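Ondonari Community Kitchen: Spring Progress Report
Prepared for the Owusu Fund by Flor Correa
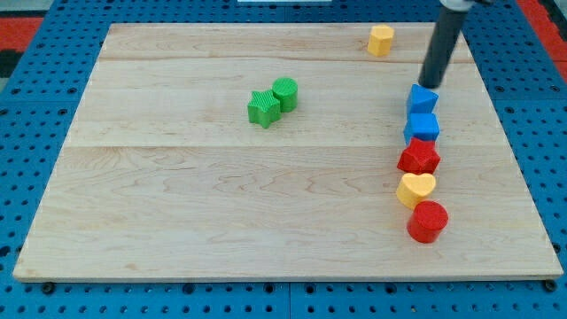 It has been a full and happy few months, and I want to start by thanking you for the second installment, which came through in April just when the produce bills were piling up. You asked me last time to say a bit more about the people behind the numbers, so I'll try (and do forgive me if I ramble).

We served 3654 meals this period, most of them at the evening sitting, which now starts at 5:30 so that families coming off the Kivovau bus can make it before the little ones get cranky. The cooking class has grown too! We planned for 15 places and ended up with 29 people signed up, so we split it into two groups and I teach the later one myself. The soup lesson was a great favorite, and several of the older men have asked for a whole session on bread.

Not everything went smoothly. The walk-in cooler quit in the warm spell and we lost a good deal of milk, and the repair came out of the money we had set aside for printed recipe cards. I would like your permission to move what is left in the travel line over to printing, as we have hardly touched it.

Over the summer we hope to open for lunch as well, starting small, and to finish the herb beds along the back fence. The budget sheet is attached, with the cooler repair on its own line. Please come and eat with us whenever you are nearby.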